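July 20, 2024

Home, shoes off, leftover noodles. I promised myself I'd write these up the same night instead of letting a week go by and then making it all up from memory, so this one's going to be long and not very tidy.

It was gripper day at Norkville! I've been looking forward to it since June, when the soft fingers were first talked about and then kept not showing up. They finally came in a padded envelope with no paperwork whatsoever, and I spent the first chunk of the morning figuring out which way up they go. (The pad faces in. You'd think that would be obvious. I put the first one on backward and only noticed when I went to close it.)

So there are two kinds to compare. The Prudness is the plain one, black, two fingers, parallel, very stiff, and I already know it pretty well. The Vusdale fingers are the new ones, the see-through blue plastic with the grip pad set into the face. The idea is that the plastic gives a little, so you don't have to be dead on when you come down over something small. I went in rooting for the Vusdale, I'll admit it, mostly on account of the color.

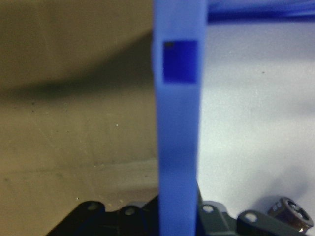

The bin parts are the usual mean ones. Little capacitors that roll the second you touch them, brackets with holes in them, connector bits that are tall one way and flat the other. I like brackets best because you can cheat and get a finger through a hole if the angle's right, but that's a bad habit and I kept it out of the scoring. A capacitor on its side is a whole other animal. With the Prudness you get a clean yes or a clean no: either it's in there like a vise or it shoots out sideways and you go hunting for it. With the Vusdale there's this squishy in-between where you've sort of got it, and it sags a bit, and you stand there holding your own breath for the whole trip over.

I did three rounds with each, same parts, same order, and wrote everything in the paper notebook before typing anything in. By lunch the Prudness was ahead on the heavier stuff and the Vusdale was ahead on anything round. I ate a granola bar standing up and changed the closing force on the Vusdale, which I should have done first thing, and the next round was so much better that I now don't trust the morning numbers at all. So those get done over. Sigh.

The afternoon was bins. I wanted to see how each arm does reaching down inside a wall, where you can't come in at any lazy angle you like, and I used the Prudness for this part so I'd only be changing one thing at a time (look at me, learning). 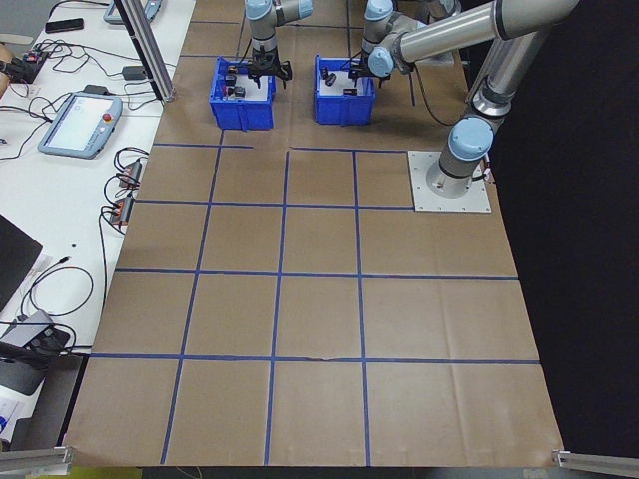 My big worry going in was the two arms getting in each other's way, and I'd set the waiting height on the left one much too low out of pure optimism. I bumped it up, then bumped it up again, and it added a little time to every move, but I'll take slow over a crunch. I also went back and forth on the controllers. The So controller is the one I complain about most in this diary, and I have to be fair to it for once: the jog steps feel finer than they used to, and I could nudge straight down in tiny bites without it lurching on me. The menus are still a maze. It still takes me way too many taps to get back to the speed page, and I still hit the wrong corner of the screen every single time.

We got up to 316 picks for the day counting both grippers, and 14 of those I've marked with a question mark, meaning I looked down to write and missed what happened at the end. I need a better system for that. Maybe say it out loud and type it later? I'd feel ridiculous, but I talk to the arm anyway.

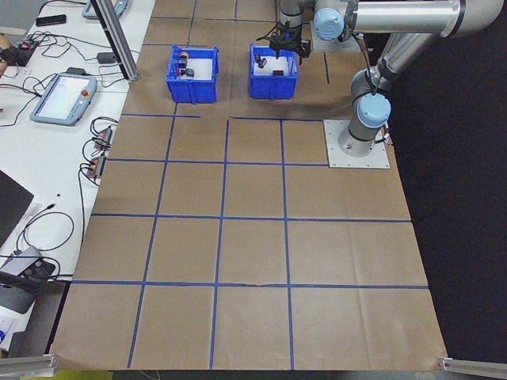 The gripper over the right-hand bin, with the pendant on the desk.

Where I've landed tonight, subject to change by breakfast: Prudness for anything square or with some weight to it, Vusdale for round and fiddly, and I really want to try one Vusdale finger against one stiff one. No idea if the mount even allows it. The spacing looked close when I held them side by side, but close has burned me before. I also want to check whether the pads pick up dust, my guess is they do, and whether wiping them between rounds changes anything or just makes me feel better.

Other stuff to remember. The cable on the arm needs a bit more slack when the elbow folds, I kept watching it out of the corner of my eye. Bring my own pen. Write the force setting at the top of EVERY page, not just the first one. And order more blue tape, we're nearly out, and I've got plans for a second grid.

My back hurts and my noodles are cold. Morning rounds again tomorrow with the right force this time.

3 comments

tinkerbench: I'd love to see how the mixed fingers do! We tried something like that on a much smaller setup and the part kept twisting toward the soft side.

marlowe_k: Which force setting did you end up with on the Vusdale? You left out the one number I wanted lol

ohmygauge: Definitely say it out loud. I've used a voice recorder for ages and you stop feeling silly pretty fast.

Last updated: same night, fixed a typo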